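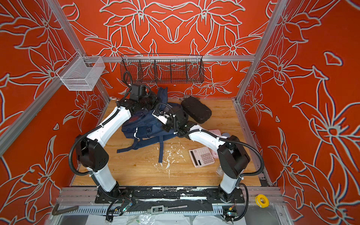 Navy backpack on a wooden work surface, with mesh baskets on the side and back rails.

Osura Wire Baskets and Rails: Frequently Asked Questions

Which baskets fit the aluminum rail?

The Flusard series, open-top and divided. Both types hang from the same clip. Older Rosenthal baskets have a thicker rim wire and need the wide clip, sold separately.

How many compartments does the long basket have?

Five. The dividers are mesh and are fixed at the factory. They cannot be moved or removed without cutting the wire.

What should go in a divided basket when I unpack a bag?

Small items that otherwise end up at the bottom: keys, chargers, pens, earphones. Assign one compartment per type and keep the order the same. Notebooks and water bottles belong in the open basket.

Can I hang a full backpack from the rail?

No. The rail is rated for baskets only. Set the backpack on the board, empty it there, and store it on a wall hook or shelf.

How should a backpack be laid down for packing?

Flat on its back panel, zippers up, straps tucked under. Load heavy items first, against the back panel. Close the main compartment before filling the front pocket — a full front pocket puts strain on the main zipper.

How do I clean crumbs off the wooden board?

Brush along the grain, then wipe with a damp cloth and dry at once. Do not use scouring pads. Shake bags out over a trash can before they go on the board.

Is the white finish different from the black?

Only in color. Both are powder-coated. The white shows marks sooner, and mild dish soap removes most of them.

What is the load limit?

4 kg per basket, evenly distributed. Check clips every 3 months and replace any that have spread.

Does the Faston clip work on painted walls?

The clip grips the aluminum profile and does not touch the wall. Patterned or painted panels behind the rail need no preparation. If a basket swings and rubs the paint, add a felt pad to each lower corner.

Are spare clips available?

Yes, in packs of four. Order under part number 2030 — the wide clip is not included in this pack.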